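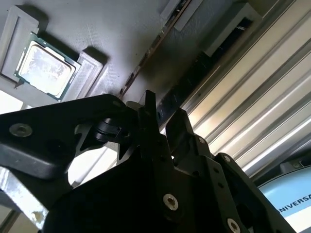
I spent a good part of this winter hearing about tempo. Our league had its coaches' meeting in November, and every second person in the room wanted to go no-huddle. A guy at the next table had bought a package called Trunex, a set of wristband cards plus videos on how to use them, and he talked about it the way people talk about a new diet.

I coach the offensive line for a small-school team in Urar, so take this with whatever salt you like. I'm not against playing fast. We played fast in two games last season and won one of them. What I don't buy is the claim that speed by itself makes a bad offense better.

The pitch goes something like this. You snap the ball quickly, the defense can't substitute, they get tired, they line up wrong, you score. Fine. But my kids get tired too. I have five linemen I trust and four of them also play defense. When we go three and out in forty seconds, those same kids turn right around and go back on the field. Who did we wear out?

People who sell tempo tend to coach where the roster runs deep, or they used to. Greltden dresses more kids for a JV game than we have in the whole program. Of course it works for them. I'd guess the wishbone would work for them too.

The other thing that bugs me is the play count. I was told that more plays means more points. So I sat down with our film and our stat sheets. On the games I could chart fully we ran 259 plays, and the long drives, the ones that ended with us in the end zone, were mostly the slow ones. Huddle, break, look at the front, run the ball behind the right guard. I know that's a small sample and I know I charted it myself, with my own grudges. I'd still like to see the tempo people chart theirs.

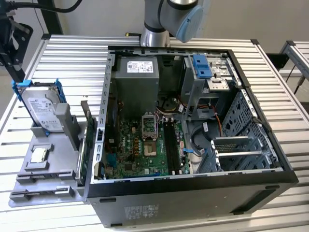 Page 2

Now the wristbands. I tried them in spring ball and I'll admit they cut down on the yelling. A kid looks at his arm, finds the number, lines up. But my center was reading his card while the nose guard moved over a gap, and he never saw it. We fixed that by having the quarterback call the front out loud, which is what we did before we had wristbands.

There's also the practice time. To go fast on Friday you have to go fast all week, and when you go fast all week I can't stop and fix a kid's feet. First step, hat placement, hands inside – that stuff gets taught standing still. I had a left tackle who stepped with the wrong foot on outside zone until the end of the season, and every time I wanted to grab him for a minute, the horn blew and we were on to the next play.

When we played Han they tried to run tempo on us in the first quarter. It looked scary for two drives. Then their center started snapping it over the quarterback's head and they went back to huddling, and they moved the ball better after that. I don't hold that up as proof of anything. It was cold.

What I would sign up for is changing speeds. Pick one or two plays, teach them so well that a kid could run them half asleep, and use them after a first down when the other side is still arguing about who had the back. Then huddle up again and let everybody breathe. Our head coach is more or less there already, though he'd like a bigger menu than I would.

Anyway, spring ball is coming and the wristbands are still in a box in the equipment room. I said I'd give them around 5 practices with an open mind. My guess is we keep them for the receivers and the line goes back to listening to the quarterback. If you run tempo with a thin roster and your linemen go both ways, write and tell me how you handle the fourth quarter – and send the play chart with it.

Posted Mar 14, 2018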